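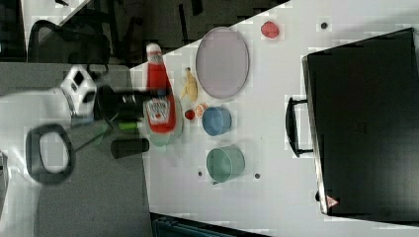 Orska Foreclosure Filings, Release 2

What is in the file

A table of 1,011 residential foreclosure filings, one row per filing, keyed in from court dockets in the Orska area. Each row follows a single case from the first complaint to whatever the docket says happened last. The file is tab separated, encoded as UTF-8, with one header line.

"Whatever the docket says" is the phrase to keep in mind. A docket records what somebody filed. It does not record who owned the note on a given day, and a fair number of published charts made from court data pretend otherwise.

Status

Release 2, dated February 16, 2019. It replaces the first release, which had the sale date and the confirmation date swapped in one batch of rows. If you used the first release for anything involving time to sale, run it again.

Columns

case_key: a made-up key, stable between releases. Court case numbers are not included.

filed_month: year and month of the complaint. The day was dropped on purpose.

plaintiff_raw: the plaintiff's name exactly as it stands on the complaint, typos and all.

plaintiff_group: our cleaned version. Read the section on servicers before you trust it.

assignments: how many mortgage assignments were attached as exhibits. Zero means none attached. It does not mean none existed.

answer_filed: y, n or u. The borrower did or did not file an answer; u means the docket page was unreadable.

outcome: dismissed, judgment, sale, sale_void, modified, open.

outcome_month: blank when outcome is open.

evict_filed: y if a later eviction case could be matched to the same address and defendant.

Servicers and owners

Most of the complaints name one of two companies, Pestier or Hirnedico, as plaintiff. It would be nice to report that Pestier forecloses faster than Hirnedico, and the numbers do lean that way if you sort by plaintiff_group and take a median. I don't believe the result. Pestier took over a block of loans from Dudek partway through, and at least part of that block was already deep in default when it moved. In some cases the complaint names Dudek, the judgment names Pestier, and the docket has no substitution order in between. Those rows are grouped under the name on the complaint. You could argue for the other choice and get a different ranking.

Neither company supplied data or was asked to check it.

How the rows were entered

Each docket was read by one person and keyed by hand. A second reader went over a sample of 50 rows and disagreed on the outcome in 3 of them. All three were cases where a sale had been held, then challenged, and the docket went quiet. Whether that is a low error rate depends on what you plan to do with the outcome column. If your whole argument rests on voided sales, go look up those cases yourself.

The eviction match is weaker. It compares addresses after stripping unit numbers, so two tenants in the same building can be confused. Expect false matches in apartment blocks and missed ones wherever the street was renumbered.

What is missing

Cases settled before a complaint was filed. Sealed cases. Anything moved to federal court, which shows up here as dismissed — misleading, and still not fixed. There is no loan balance, interest rate or income. There is no race or age either, and guessing them from the property address would be a bad idea. The paper dockets for one February were out of the building for scanning, so that month is thin. A dip there on a line chart is a filing cabinet problem.

Uses I would argue with

Scoring borrowers or neighborhoods for risk. Claiming that foreclosures rose or fell across the state, when this covers one court. Quoting the share of voided sales as though it measured bad paperwork — most bad paperwork is never challenged, and a case with no answer filed usually sails through.

Privacy

Borrower names and street addresses were removed after matching. The filings are public record, but a person who lost a house does not need a second searchable copy of the fact. Small plaintiffs, meaning private lenders with a single case, appear as "individual" in both plaintiff columns.

Files

orska_filings.tsv
orska_columns.txt
changes.txt

Known problems

Blank outcome_month on a few dismissed cases. Trailing spaces in plaintiff_raw, left alone because they were in the source. The outcome "modified" was used loosely by the court clerks and probably covers forbearance plans as well as true loan changes.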